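Govon Hand Tool Demo Day
Product page: Melleo two-finger gripper, hand-held version

Visit us and try the tool yourself

Many customers write to us that they cannot decide from a data sheet. We understand this very well. A gripper is a thing you must hold in your hand, close it on something soft, and feel how it answers. For this reason Govon opens its workshop in Mollel one Saturday in every month, and you are welcome to come with your team and with your own products.

The demo day is meant for people who plan to teach a robot to pick and pack small goods. With the Melleo hand tool, a person performs the task by hand, and the recording is used later to train the arm. You do not need to program anything before the visit. You also do not need to own a robot.

What you will do during the visit

We start at 10 in the morning with coffee and a short introduction. After this, the group is divided over the work places. Each place has a different kind of task, and we change places after 40 minutes. Packed food is the most asked task, so we keep it for the whole day. Other places have folded textile, kitchen things and small parts from the Trunik assembly kit.

We do not use only clean white tables. A robot which has learned on a clean table will be confused in a real home or a real shop, so we place the goods on chairs, cushions, shelves and carpets too. The background is different every month. Guests sometimes ask if they may bring an object that is difficult, for example with a shiny wrapper or with a very soft inside. Please do. We like these objects very much. 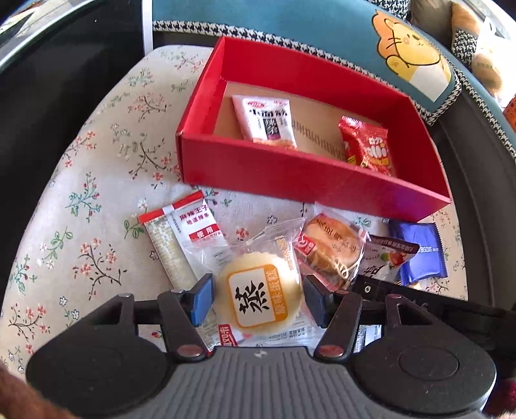 Melleo's blue finger pads on either side of a wrapped sponge cake, with the open red box just behind for packing. A cake like this one is a good first exercise, because the hand must close slowly and stop in time. A visitor from a bakery wrote to us afterwards that she had expected the cake to be the hard part, but for her the flat packets were much harder, and she needed a whole turn at the table before she could pick one up without pushing it away. She also asked for more time at this work place. We have made the turn longer since then – it was only 20 minutes before.

For flat packets we advise to come from the short side and to keep the fingers low. If the packet lies partly under another thing, take the upper thing first. Our staff will show you this on the spot, and you can repeat it as many times as you want within your turn.

After the practice

When the work places are closed, we sit together and look at the recordings on the big screen. You will see which movements are good for training and which ones should be thrown away. The usual mistakes are moving too fast toward the object, hiding it with the other hand, and opening the fingers before the object is resting in the box. It is not a school test, and we show our own bad recordings also.

At the end we demonstrate an arm with the same fingers, which works from a set of 3,000 recorded picks. You may change the position of the goods between two tries, and you may mix in your own. Sometimes the arm fails on new goods. We leave it in the program anyway, as it helps you to judge how much recording your own project will ask for.

What is included

Use of one Melleo hand tool for each pair of guests
Two practice turns with packed food, and one turn at a place of your choice
A copy of your own recordings
Lunch and drinks
A loan form, if you wish to take a tool home for testing

What to bring

Up to five of your own products, each of which fits in one hand. Please no glass and no open food. If your goods must stay cold, tell us before, and we will keep a place in the refrigerator. A laptop is useful but not required. Long sleeves can come in front of the camera, so a short sleeve or a tight one is better.

Places and booking

We accept 44 guests on each demo day. Groups from one company can book up to six places. In July the workshop is closed, and the next visits are after the summer. To book, use the form on this page and choose the task that interests you most. You will receive the route and the parking information with your confirmation.

If you cannot come to Mollel, ask us for the loan set. It contains the hand tool, one spare pair of finger pads, the charger and a printed guide with the same exercises that we do in the workshop.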